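7/15/22

Vurwood Local History Pages > Diary > Uniformed Organisations

Worked on the Sea Scout troop records again. The first log book covers the years at the Skukach boathouse and runs to 53 pages, written in pencil up to the move and in ink after it. I numbered the pages on the back, lower left corner. Two leaves are missing between the October camp and the annual inspection, so the badge awards for that period have to come from the subscription ledger.

The ledger gives dues paid, patrol, and date of enrollment. It does not give age. Boys who transferred from the cub pack keep their old number with a stroke after it, which I had read as a 1 until this morning. Corrected the index.

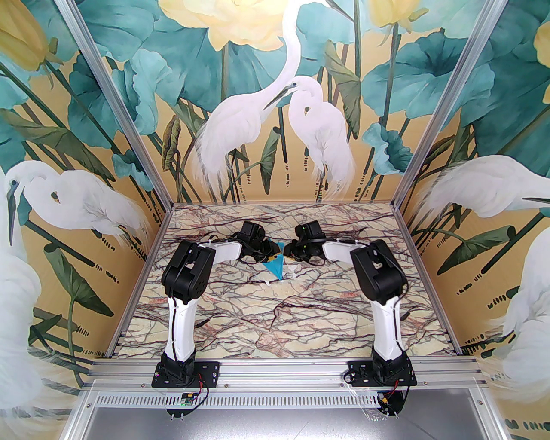

Filed under: Troop records, boats

The troop had two pulling boats, Brirkurska and Do. Brirkurska was the heavier and took six oars. Do took four and was used for the sculling test. The log records both hulls being scraped and tarred each spring, with the patrol responsible initialed in the margin. Oars were marked with the patrol color on the loom. The inspection sheet lists one boat hook short two years running.

Funds for Brirkurska came from waste paper. The collection book shows bundles by weight, and the final total is 3969 pounds. An earlier entry gives the target as 1000, later crossed out.

Left to do: match the inspection sheets to the log, copy the mooring plan at full size, check the spelling of the boat names against the insurance slip.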